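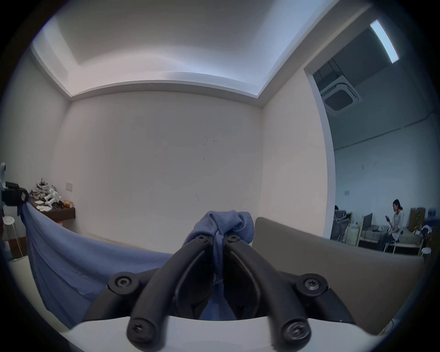 Blue knit, top of the bunch.

rperron_k
Sceptical post, sorry in advance. My sister swears by the Fendell fold: lay the shirt flat on the bed, sides in, thirds, stand it up in the drawer. She reckons I'll fit 50 tops where I now fit a jumbled mess. I've got a soft knit that won't hold a crease for love or money. Has anyone kept this up past March?

Rui Rocha
Kept it up for 11 days. Cotton tees were fine. Knits slump over like drunks the minute you pull out the one beside them.

Colleen Petrenko
Depends on your surface, I'd say. A bed with a fitted sheet is too soft and too grabby. You smooth one side and the sheet comes with it. Use the ironing board.
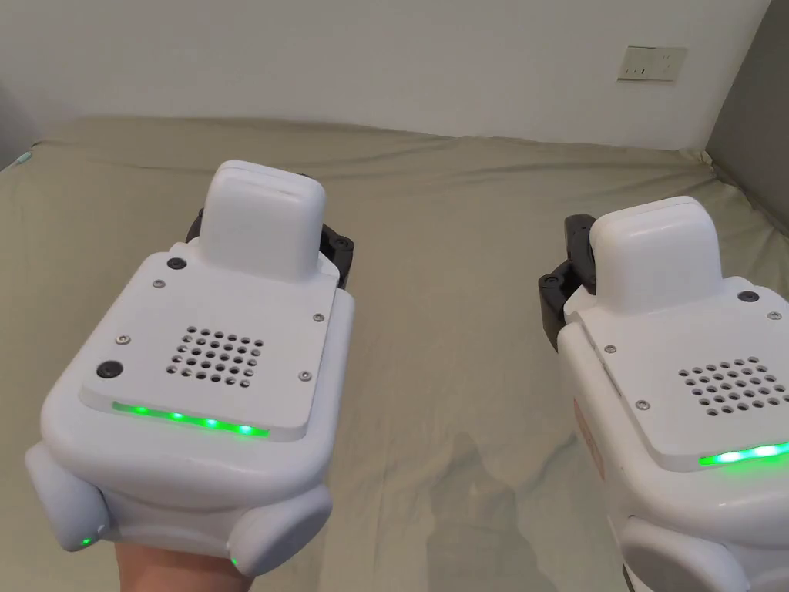

The sheet in question, pale greeny beige.

rperron_k
Ironing board is narrower than the shirt, Colleen. And I'm not buying the Zareck folding board, it was $200 last I looked and it's a bit of hinged plastic.

Colleen Petrenko
Didn't say buy one. Kitchen table then. I do 3 loads a week on mine and never have to chase a sleeve.

Rui Rocha
Table's no better for a knit. The trouble is the sleeves, they bunch up under the shoulder whichever surface you choose. Hang it and be done.

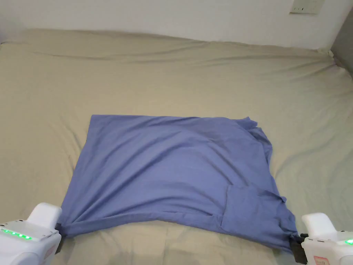

Manee Panyasiri: Please don't hang knits, you'll get shoulder bumps you can't steam out. Pull from the bottom hem, let go, then do the sleeves last. I still doubt the standing-up part though. Mine go in a flat pile and the colour I want is always at the bottom.

rperron_k
Hem first, fine, I'll try it. Not holding my breath on the drawer.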